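Station Check After Finger Pad Fault – Table Work With Hand-Held Grippers
Evenico, Grultville site
Date of check: Mon 26 September
Reason for check: left pad came off the finger during a bottle lift. The bottle fell on the table and rolled to the floor. No injury.

Please fill in the result and write a comment also when the result is OK. An empty comment field makes it difficult for the next person to understand what was looked at.

Part A. Grippers

A1. Finger pads are fixed and do not turn when pushed with the thumb.
Result: Not OK at first, OK after repair.
Comment: The left pad of the first gripper moved sideways. The screw was in place but it had lost its grip in the thread. We changed the screw and the pad. I pushed it 14 times from each side and it stayed.

A2. Pad surface is clean and without cuts.
Result: OK.
Comment: There was a thin film on the old pad, maybe hand cream. It was cleaned with a dry cloth only. Please do not use alcohol on the pads until Lilletti has answered our question about it.

A3. Fingers open fully and come back without a stop in the middle.
Result: OK.
Comment: Second gripper is a little slower than the first one. I did not find dirt. To be checked again in October.

A4. Pad service counter is under the limit.
Result: Not OK.
Comment: The counter showed 2,304 closings on the left pad. The sheet says to change before 2,000. The reminder was switched off after the last update and it was not switched on again. This is, in my opinion, the main cause of the fault.

Part B. Cables

B1. Cable has no open insulation and no sharp bend.
Result: OK.
Comment: The small coil is allowed, but it must not be pulled tight.

B2. Cable can not catch on the chair or on the operator when standing up.
Result: Not OK.
Comment: When the operator sits, the cable lies over the legs. At a quick stand-up it will pull on the gripper. I ask for one clip on the side of the chair. Until the clip is there, put both grippers down before you leave the seat.

B3. Chargers and power strip are away from the work area.
Result: OK with remark.
Comment: Charging cables go across the table top. They should be moved to the back before any lift with liquid. I wrote the same remark on the last sheet.

Part C. Table and objects

C1. No glass within reach of a falling object.
Result: Not OK.
Comment: Drinking glass was on the right part of the table. Move it before start. A mug and a vase at the back were accepted, as no lift is planned on that side.

C2. Bottles for lifting are closed and the cap is tight.
Result: OK.
Comment: The caps were checked by hand before the repeat test. The bottle from the fault had a dent near the neck and it was taken out of use.

C3. Floor around the seat is free.
Result: Not OK.
Comment: A slipper was near the left table leg. Operators must wear closed shoes, this is in the Cirillo safety rules, page 7. The rule is the same for short tests.

C4. Lamp stand is stable and its cord does not cross the walking way.
Result: OK.
Comment: I pushed the stand lightly and it did not tip.

Part D. Repeat test

D1. Lift and put down with the new pad, bottle standing and bottle lying.
Result: OK.
Comment: 69 lifts were done without a drop. The lying bottle is still the harder case – the pads must come in at the same height or the bottle turns away.

D2. Stop word is known by everybody at the table.
Result: OK.
Comment: Asked before start. One person had learned the old word, so we practiced the new one.

Still open
Clip for the cable (B2).
Reminder for the pad counter must be on for all stations (A4).
Answer from Lilletti about cleaning (A2).
Slow return of the second gripper (A3).

The station may be used for light objects only. Full bottles and anything made of glass are not allowed until the first two open points are closed and signed.
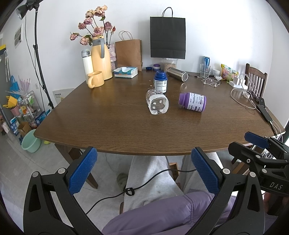 Reading time: 3 min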